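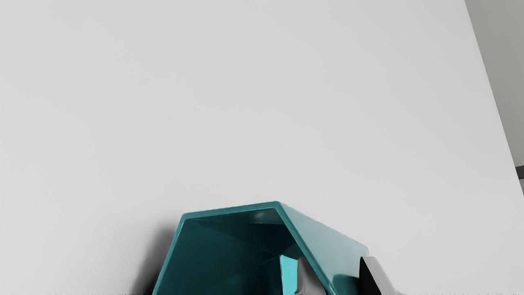 # Curetti Rim-Grasp Set

We love this little dataset and hope you will too! It holds simulated episodes of one robot arm with a two-finger gripper picking up a teal, hollow, faceted shell from a bare white tabletop. It was made for the Bragança study on rim grasps, where a finger has to go inside the opening and the other one outside.

## What's in it

- 101 episodes, 58 of them scripted and the rest from the learned policy
- a close view of the gripper and a wide view of the arm and table
- joint positions, gripper width and object pose at every step
- a success flag for each episode

The arm, the two tables and the plain walls never change between episodes. Only the object's starting pose does.

## Method

Florêncio Gouveia wrote the scripted grasps. Each one picks a point on the upper edge of the shell, lines up the fingers across the wall, and closes slowly. We then trained the policy (we call it Farnia) on the scripted episodes only, with 9 random seeds.

The shell is a great test piece. It looks like a stepped block from one side and an open cup from another, so a policy that memorizes one outline gets lost fast – and you can watch it happen in the wide view. 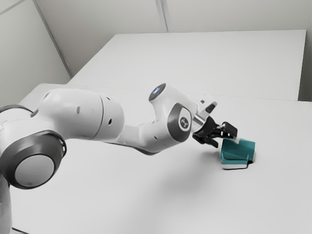 ## Results so far

The fun surprise was the close view. With the wide view alone, Farnia often closed beside the wall and grabbed air. Adding the close view fixed most of those misses, and in 6 of the 9 seeds it also learned to tilt the wrist before closing, a move the script never makes. Ilídio Rocha is now checking whether the tilt carries over to the Kirkley shapes, which have thicker walls.

A grasp on the upper edge leaves the shell hanging at an angle, so please don't use object tilt as a failure signal. We did that at first and threw out good episodes. 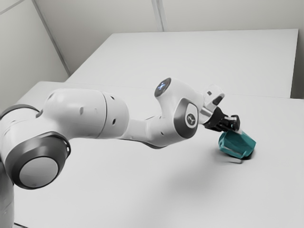 ## Known gaps

- One object, one color, one lighting setup.
- Contact is a bit stiff – fingertip forces are fine for ranking grasps but not for much else.
- Object pose is exact, with no sensor noise added.

Bug reports and odd grasps are very welcome. Send the episode number and the seed.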